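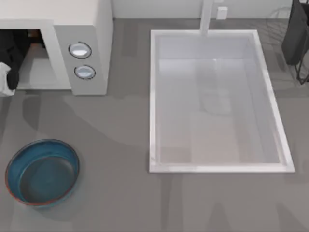 Tuesday, January 12, 2021
By Engelbert Haslinger

The Ralten soup plant is at the far end of Dralstead, past the feed store and the rail crossing, on County Road 781. I drove out on a gray morning with four other people from our cooking club. The plant normally takes larger groups, but for now they cap tours at six visitors, and everyone wears a mask from the parking lot on. We signed in at a folding table in the lobby and got hairnets, paper coats and a pair of blue shoe covers each. I wear a size 14 and tore the first pair.

Ralten makes refrigerated and frozen soups for stores and school kitchens. The business was started by a family named Ivanyshyn, who ran a lunch counter downtown and sold what was left at the end of the day in quart tubs. The lunch counter is closed now and there is a shoe repair shop in the building. Beet soup was the first thing they sold, and it is still on the list, though our guide told us it is well behind the split pea.

The guide was Ambros Wallner. He started on the cleaning crew and now runs the early shift in the kettle room. He talks fast and walks faster, and on the stairs we lost one of our group, who had stopped to read the hand-washing poster.

We started at the receiving dock. Onions come in by the pallet from Urkerari, mostly yellow ones, and they are checked by cutting a few from each load in half and looking at the centers. A load with soft centers goes back on the truck. Carrots come washed. Potatoes do not, and there is a long drum washer for them that was being repaired the day we visited, so we saw it with its side panel off and a man's legs sticking out. The dock was the coldest part of the tour. I would bring gloves.

The kettle room is the part most people want to see. There are steam-jacketed kettles along one wall, each with a slow paddle that scrapes the bottom. They were making split pea and a chicken and barley. The onions go in first with oil and are cooked down for 40 minutes before any liquid is added. I asked if that step could be shortened, and Wallner said they had tried it once to save time and got complaints from the school kitchens inside a week. Salt goes in at two points, and the second amount depends on a taste test. Two people taste every batch from paper cups and write a number on a card. If the numbers are far apart, a third person tastes.

It is loud in there. They hand out foam earplugs, but then you can't hear the guide, so most of us took one out.

Cooling was more interesting than I had expected. Hot soup can't just be put in a cold room, as the middle of a big container stays warm for hours. At Ralten the soup is pumped into bags, and the bags are sealed and tumbled in a tank of ice water. They come out cold all the way through and go straight to a rack. The small retail tubs are filled on a different line in the next room. We could only look at that one through a window, and the window was fogged up.

After that came the test kitchen, a plain room with ordinary home equipment in it. Every recipe has to be heated the way a customer would heat it, on a home stove and in a microwave, before the directions on the lid are approved. The barley soup gave them the most trouble. Barley keeps soaking up water in the tub, so by the end of its shelf life the soup has turned thick, and the lid now tells you to stir in a splash of water halfway through heating. I have had that soup at home many times and never read the lid.

The tasting was held outside under a canopy, with the tables spread out. We had split pea, tomato with rice, and the beet. The split pea was the best of them, smoky and not too salty. The tomato was sweet for my taste. The beet had dill in it and a good sour edge, and I bought two quarts to take home.

The outlet store is in the old loading office and sells tubs with crooked labels at a lower price. Cards only, no cash. There is a freezer chest by the door with five-pound bags meant for kitchens, and they will sell you one if you ask at the register.

The whole visit took a little over 100 minutes. Parking is free, but the lot was icy near the dumpsters. The stairs to the kettle room are steep and there is no elevator on that side, so anyone with bad knees should call ahead and ask to go in by the dock. Tours stop for maintenance at the end of this month and start again in April. Sign up by phone at least 15 days before you want to go.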